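How many demos before I can stop? (simulated kitchen, picking up a knife)

Posted by Oranuch Kamolrat

Hi everyone, first post here so please be patient with me. Since October I've been putting together a set of teleoperated examples in simulation, all of the same basic job: reach for a kitchen knife, close the fingers, lift, carry it across the counter, set it down. I have 31 good ones so far and I trained a small policy on them just to see what would happen. It reaches beautifully! Then it closes a little early, or a little to one side, and the knife spins away across the counter.

My plan was to keep going until I had several hundred, but each one takes me a while and my wrists are already complaining. Is it simply a matter of more, or am I collecting the wrong thing? I change the counter texture and the lighting every time, but the knife always starts in the same place, more or less. I'm using the Clatero simulator with the default two-finger gripper, if that matters to anyone.

Raphaël Picard

Welcome, Oranuch! You've described my whole first winter with this stuff, so you're in good company. I'd move the knife before I recorded anything else. A new counter teaches the policy to ignore counters, and that's a fine thing to have, but if the knife always starts in one spot then the policy can do pretty well by memorizing a path through the air and hardly looking at the knife at all. Turn it, slide it, put it near the edge, put it behind something, and give yourself some awkward starts for the arm too.

The other thing that helped me was recording recoveries. Start with the fingers a bit off to one side, then correct and grasp. On my Suvberg set I went from 31 to 70 demos (funny that we had the same number) and more than half of the new ones were recoveries, and that did more for me than all the fiddling with the network I'd done before it. Slow down for the last inch or so as well - if you rush the closing, the policy learns to rush it.

Check your wrist view while you're at it. On a knife task you want both fingertips and the blade between them to be easy to make out when the grasp happens.

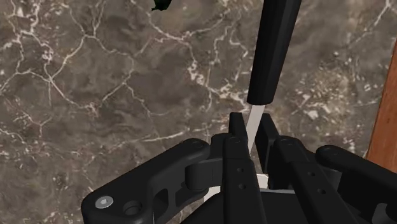 Should I throw out the demos where I dropped the knife?

Keep them, but in a separate folder with a failure label, and leave them out of plain imitation training. They come in handy later if you want to train something that spots a bad grasp.

Valentin Delaunay

More data. I have 3770 episodes and it still isn't enough lol

Ysaline Perrin

I agree with nearly everything Raphaël wrote, and I'd add one small thing from the boring end of the job. Look at your action timestamps. My first batch had the actions saved 8 steps behind the images, and the policy I got from it closed at the wrong moment every single time, which sounds a bit like what you're seeing. Replay one of your recorded action lists in the simulator from the same starting state. If the replay misses the knife too, more demos won't cure it, and you'll have saved your poor wrists a lot of work. Do let us know how you get on!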